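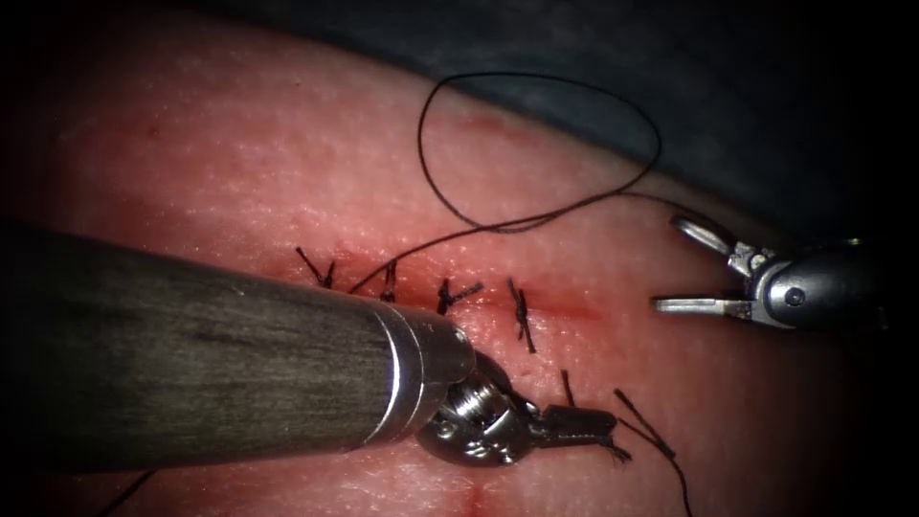

Unit 6. Negotiating supply contracts: reservation points and concessions

Reading before class: the Kozan case, parts A and B. Part C is handed out afterwards.

6.1 Terms

The reservation point is the worst price a party will accept before walking away. It is set by the best alternative to a deal, so it should be worked out before the first meeting and written down. The target is the price the party hopes to reach. The opening offer is the first number stated aloud. These are three separate numbers and students often merge the last two.

The bargaining zone is the gap between the seller's reservation point and the buyer's. If the seller's is higher than the buyer's, the zone is negative and no deal on price alone is possible.

6.2 Worked case

Kozan makes pump housings. Truneter buys them and has a written quote from a second supplier, Tavitz, at $125 per unit delivered. Switching would cost Truneter $14 per unit in tooling and testing, spread over the first order. Truneter's reservation point with Kozan is therefore $139, assuming equal quality and lead time.

Kozan's cost per unit is $86 and its idle capacity has no other use this quarter. Its short-run reservation point is $86. If the line could be rented to Likov for the equivalent of $40 per unit, the reservation point rises to $126, and the zone shrinks from $53 to $13.

Note that neither side's opening offer appears in this calculation. Offers affect where in the zone the parties settle – they do not move the zone.

6.3 Concession patterns

Record each concession by size and by round. Shrinking steps (for example 8, 4, 2) signal that a limit is near. Equal steps signal nothing about the limit and invite another request. A large late step damages the credibility of everything said before it.

Concessions on terms other than price should be logged in the same table, converted to dollars per unit where possible. Payment in 46 days instead of 30 has a cost to the seller and it can be calculated. Use the annual rate given in part B.

6.4 Common errors

Treating the target as the reservation point.
Leaving switching cost out of the alternative.
Conceding twice in a row without a reply from the other side.
Disclosing a deadline in the first round.

6.5 Exercise

Recalculate the zone in 6.2 with Tavitz's quote lowered by $5 and the Likov rental still available. State whether a deal is possible and give both reservation points. Then propose one term other than price that Kozan could trade, and convert it to dollars per unit. One page, due before the October session.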